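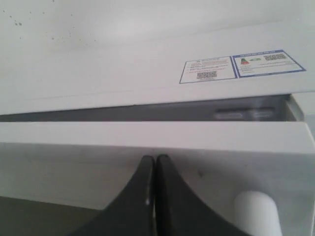 Placed furniture disappears after save and reload (custom island map)

Print | E-mail

Product: Lavard, desktop build
Component: Build mode / save system
Opened by: Zdislava Doležal
Date opened: 28 December 2020
Severity: Medium
Status: Resolved, fix pending release

Summary

Furniture placed in build mode on a large custom map is missing after the save is reloaded. Terrain, paths and water are kept. Villagers are kept but stand at their spawn points. No error is shown to the player.

Steps to reproduce

1. Load the custom map Stullness (attached save, slot 2).
2. Enter build mode and place any indoor item in the Lévesque mansion, upper floor.
3. Leave build mode and save manually.
4. Quit to the title screen.
5. Reload slot 2 and go to the upper floor.

Expected: item is where it was placed.
Result: item is missing. It is not in storage either. The catalog counts it as placed.

Notes from reporter

The map is a room-by-room rebuild of a haunted house from another game, so item density is high. The item counter read 1,393 before the first loss. The limit given in the build menu is 2,000. Ground floor and cellar load correctly every time. Only the upper floor is affected, and only items added after the Sidanus furniture pack was installed. Older items in the same rooms stay put.

Autosave was set to 60 seconds. Turning it off made no difference.

Log

Entry 1, support
Asked reporter to verify game files and retry. Verification passed with no files replaced. Problem still present.

Entry 2, support
Asked reporter to start a new map and place the same Sidanus items. Items persist after reload. Fault is therefore tied to the existing save or to map size. Requested the save folder and the text log from the last session.

Entry 3, reporter
Files uploaded. Also tried removing all lamps from the upper floor, as lamps caused a different problem in the April build. No change.

Entry 4, support
Text log contains this line on every load of slot 2:

WARN placement: parent room id not found, entry skipped

The line repeats once per missing item. The items are being written to the save and dropped on load. Passed to development.

Entry 5, development
Confirmed. The upper floor was built before room IDs were changed to the long format. Existing items carry the short ID and are converted on load. Items from the Sidanus pack are written with the long ID, but the room itself is still stored under the short one, so the lookup fails. New maps use long IDs throughout and are not affected.

The catalog reads its count from the save file before the lookup runs. That explains the mismatch between the catalog and the room.

Entry 6, support
Workaround sent to reporter:

- Back up the slot 2 folder first.
- Load the map and do not save.
- Open build mode, select the upper floor and choose Rebuild Room Data from the floor menu.
- Wait for the progress bar to close, then save to a new slot.
- Reload from the new slot.

Do not run the rebuild on a save that has been opened and saved since the items went missing. The skipped entries are cleared at the next write and cannot be restored from that file.

Entry 7, reporter
Ran the rebuild on the backup copy. Upper floor items are back except for a bookcase and two wall clocks, which had been placed in a later session. Placed those again by hand. Saved and reloaded three times with no further loss. Villagers still return to their spawn points on load.

Entry 8, support
Villager position is a separate fault and has been moved to its own ticket. Room ID conversion at load is scheduled for the next patch. Reporter should keep the old slot until the patch is installed.

Print | E-mail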